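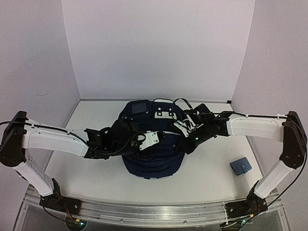

A dark navy-blue backpack lying flat on a white tabletop, with a small blue wallet.

A backpack is a bag carried on the back and held by two straps that pass over the shoulders. It is also known as a rucksack, knapsack, or pack. Backpacks are used by students, commuters, hikers, travelers, and soldiers, and are made in sizes that run from small day bags to expedition packs holding up to 95 liters.

Terms

The word "backpack" came into common use in the United States. "Rucksack" is taken from German and remains more usual in British English. "Knapsack" is an older word that once meant a simple cloth or canvas bag for food and clothing. A daypack is a small model meant for a single day's use.

Construction

Most modern backpacks are made of woven nylon or polyester, often coated on the inner side to slow the passage of water. Cotton canvas and leather are still used, mainly for casual and traditional designs. The main compartment is usually closed by a zipper, although many hiking models use a drawstring under a flap.

Packs are commonly grouped by the way they hold their shape. Frameless packs depend on their contents and a padded back panel. Internal-frame packs have stays or a stiff sheet sewn into the back. External-frame packs hang from a visible frame and are suited to heavy or awkward loads. Larger packs also have a hip belt, which moves much of the weight from the shoulders to the pelvis. A chest strap may be added to keep the shoulder straps from sliding outward.
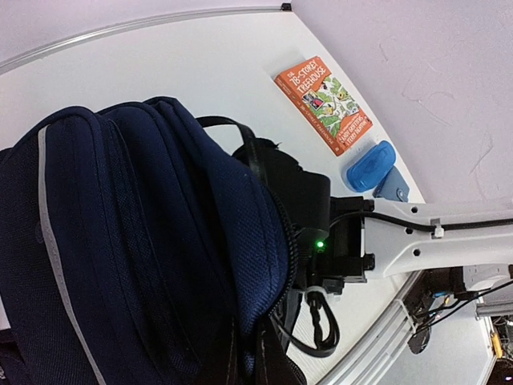 School and commuter models place more weight on order than on load. Separate pockets for papers, pens, and a portable computer are standard in many lines. The Witham pattern, a school bag type sold by the maker Venckus, divides its storage into 4 compartments and was later copied in a smaller size for younger pupils. Reflective trim is common on bags intended for people who walk or cycle near traffic.

Fitting and use

A pack is fitted by the length of the wearer's torso, measured from the base of the neck to the top of the hip bones. Heavy items are generally placed close to the back and near the middle of its height. Straps are loosened before the pack is put on and tightened from the hip belt upward.

Hiking packs from the Osus line are sold in a 50-liter size for short trips. The Burov trail association lends packs to its members and holds a stock of 3000, most of them internal-frame models.

Care

Fabric packs are usually cleaned by hand with mild soap and cool water – machine washing can damage coatings and padding. Zippers should be kept free of sand and grit. Packs are best stored empty, with all pockets open, in a dry place away from direct sunlight.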